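Sostivus opens orders for its tabletop arm kit

May 2, 2025

If you've been waiting for Sostivus to put a price on its little two-arm kit, the wait is over! The Vallstead company started taking orders this morning, and the set costs $261 with both arms, all the servos and the driver boards. You print the structural parts yourself, or you pay extra and they print them for you (I'd pay extra, my printer and I are not on good terms right now). 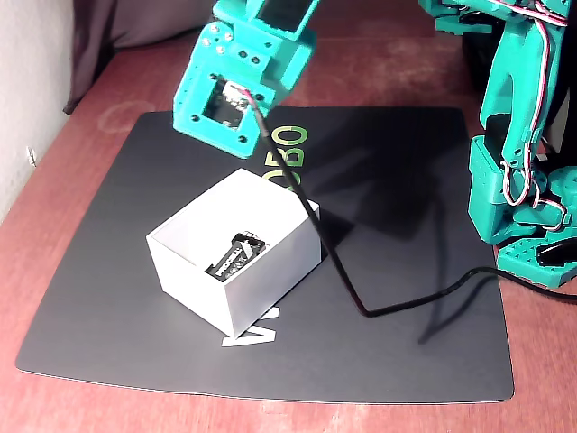
Orders are capped at 25 kits for the first batch, and Sostivus told me the next batch depends on how quickly its servo supplier, Clelik, can deliver. I've had a set on my table since April, so I can at least tell you what you'd be getting. The brackets are open on purpose, which means you can see the servo sitting in its cutout and get a screwdriver on the screw heads without taking the whole joint apart. I love that. The cabling I love less. There's a thin black cable coming out of the arm that wanders right across my mat, and the red-and-white servo wires hang in loops down the side of the other arm. Clips are supposed to be in the shipping version. My set didn't have them.

The job I keep giving it is a plain one: get to a small open box on a mat and deal with what's inside. The sample routines that come with the kit include a reach, a pinch and a slow lift, and you can chain them together from a laptop in an afternoon. Recording your own moves takes longer, and the manual for that part is 3 pages and reads like somebody wrote it on a bus. Sostivus says a new manual is on the way, with real diagrams this time.

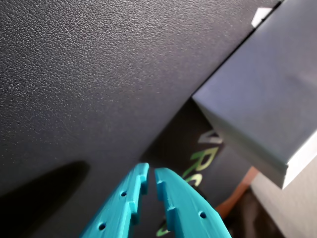

Geeta Mittal

The gripper is the part I'd tell people to look at before ordering. It's a pair of printed fingers with squared-off tips and little steps cut into the inner edges, and you can see the faint print ridges on the flat faces. Want a different shape? The files come with the kit, so you can change the fingers and print new ones, and Rajput (the hobby shop on the square) will do a pair for you if you bring the files in on a stick. I'd like a rubber pad option too. Sostivus says it's thinking about it.

Returns are accepted for 30 days, as long as you haven't cut or soldered any of the wires. Printed parts can't go back at all. Shipping is free inside Vallstead and everyone else pays by weight. Orders go through the Sostivus website, and Rajput has a sign-up sheet at the counter if you'd rather pick yours up in person.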